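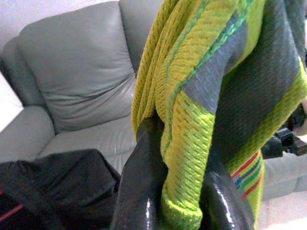 NOMEMTHORPE, 26/10/2020

Category: Home Care > Leather and Upholstery

How to Clean and Condition a Leather Sofa

Leather furniture in regular use should be cleaned lightly every few weeks and conditioned twice a year. The Gristadetti Household Guidance Service recommends the following procedure for finished leather. It is not suitable for suede, nubuck or unfinished hides.

Before you begin, find the care label, which is usually attached beneath a seat cushion. If the label gives a cleaning code or names a product, follow the label. Owners of Sundqvist furniture should also check the warranty booklet, as some finishes carry their own instructions.

1. Remove throws, clothing and loose items. Vacuum the seats and the gaps beside the arms with a soft brush attachment. Grit left in the seams will scratch the surface once wiping begins.

2. Test the cleaner. Apply a small amount to a hidden area, such as the lower back panel, and leave it for up to 4 hours. Do not continue if color transfers to the cloth.

3. Mix a few drops of mild soap into a bowl of lukewarm water. Dampen a white cotton cloth and wring it out well.

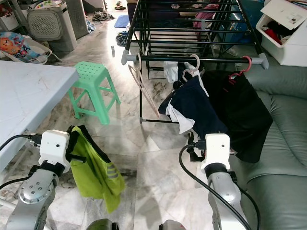 4. Wipe one section at a time, starting at the top of the back and working down. Use light, even strokes. Armrests and headrests collect body oil and may need a second pass.

5. Go over each section with a cloth dampened in plain water, then dry with a towel. Hair dryers and portable heaters must not be used.

6. Allow the leather to dry overnight before conditioning. Apply a thin coat of conditioner such as Tevix, following the maker's directions, and buff off the excess.

Ink and dye stains should be left to a professional. Household remedies — nail polish remover and hair spray in particular — can strip the finish permanently.

Keep the sofa away from radiators and direct sun. Indoor air is often driest in February, and small cracks may appear if conditioning has been missed.

Text prepared by Joaquín Gaete and reviewed by Joaquín Bustos. Please quote leaflet 597 when requesting a printed copy.

Last updated: see dateline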